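# On Moving a Household Archive Out of the Bathroom Corridor

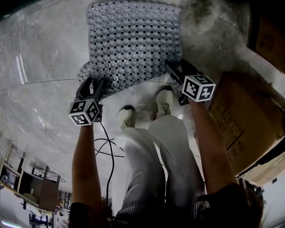 *Gray bath mat, lower edge raised, on the marble-patterned floor.*

The papers of my late aunt, Marites Cabanatuan, came into my care in March. They had been kept for many years in a tall cupboard in the corridor beside the bathroom, and it is the condition of that cupboard which prompts this entry. Readers who hold family papers of their own may find the particulars useful.

The collection consists of letters, receipts, two ledgers and 838 loose sheets, most of them concerned with the boarding house she managed at Lumanlan. The sheets were tied in bundles with kitchen string. The string had cut into the outer leaves, and the lowest shelf had taken up moisture from the corridor over a long period. Several envelopes had sealed themselves shut. I did not attempt to open these by steam, as is sometimes advised, and would discourage others from doing so.

The first task was to relocate everything to the back bedroom, where the air is drier and the door can be closed. The bundles were carried in shallow trays and laid on clean cotton sheets in the order in which they had been shelved. That order was preserved even where it appeared to make no sense. My aunt filed grocery accounts from Bullia beside her correspondence with a cousin at Odari, and it was some weeks before I understood that the cousin had been paying the grocer.

Lemlem Woldemariam, who worked for a time in a parish records office, was kind enough to review my arrangements one Friday. She approved of the trays and disapproved of the paper clips. All metal fasteners have now been removed, with a dull bone folder slipped under each one to protect the sheet. She further recommended that every folder be labeled in soft pencil, on the folder and never on the document. I had already labeled eight of them in ink. Those folders have been replaced.

The question of what to keep was harder. There were 47 electric bills of no obvious interest, and my first intention was to discard them. On the reverse of a good number, however, my aunt had written the names of guests, the dates of their arrival and what each of them liked for breakfast. The bills have been retained in full. Duplicate circulars from the Nimstead furniture store were let go, with one copy kept for the prices.

A simple list of contents is now in preparation. It will give the folder number, the span of years and a line on the subject - no more than that for the present. Relatives who wish to consult the letters may write to me in the usual way. I would ask that requests for the Odari correspondence be held until the sealed envelopes have been seen by a paper conservator, with whom an appointment has yet to be made.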